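Ostel hand pack for simulation, reviewed by Senyo Akolgo

I have used the Ostel hand pack for 16 weeks, mostly on kitchen worktop tasks. It gives you a multi-fingered hand model for each arm, with contact settings already filled in. Before that I worked with the plain two-finger Dorow model, so most of my comparisons are with that.

Setting up took 35 minutes. The joint limits loaded properly but the thumb was mirrored on the left hand until I changed one line in the config. The manual has nothing on this. Atif Memon had the same trouble on his machine.

Round things are where the extra fingers pay off. With fruit and veg the Dorow jaws tended to squeeze the item out sideways. The Ostel fingers wrap round it and need far less careful aiming. Flat things are worse. Thin boards and plates are still easier with two fingers, and the thumb often gets in the way.
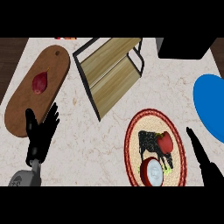 Speed is my main complaint. With both hands loaded, each run takes 3 times as long as with the Dorow pair. Turning off contact between neighbouring fingers helps a bit, though they will then pass through each other on a tight grip.

Worth having if you mainly handle small household items. For trays and boards I would stay with the Dorow.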